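Three weeks without the radio

9/16/22

I stopped listening to the radio on the train to Midholm at the end of last month. The journey is 78 minutes each way and I had filled it with talk programmes for years. By the time I reached my desk I'd heard the same headlines four times and could repeat most of them.

The first few mornings were dull. I read the adverts and looked at the backs of houses. After that I started taking a book, and I am now on page 291 of a history of the Halliday canal, which has 427 pages and very small print.

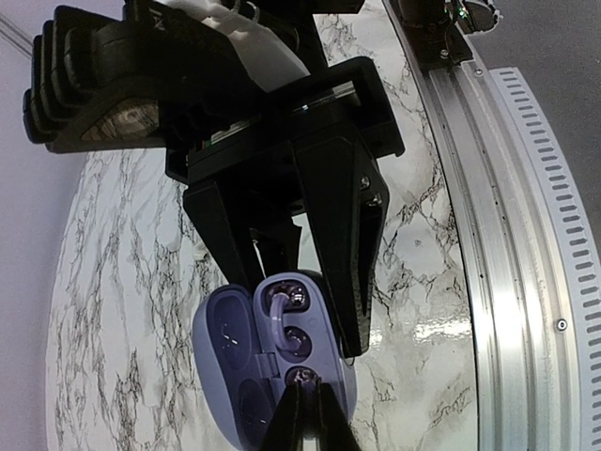 The evenings are harder. I am tired by then and the book doesn't hold me, so I have allowed myself music after Pultomeck, where most people get off and the carriage goes quiet. Mostly I play old piano records, turned down low.

I do miss the cricket. I also missed the news that our line would be closed for a weekend, and stood on the platform on Saturday morning until a man in an orange coat told me to go home. I'll carry on until the book is finished and then see.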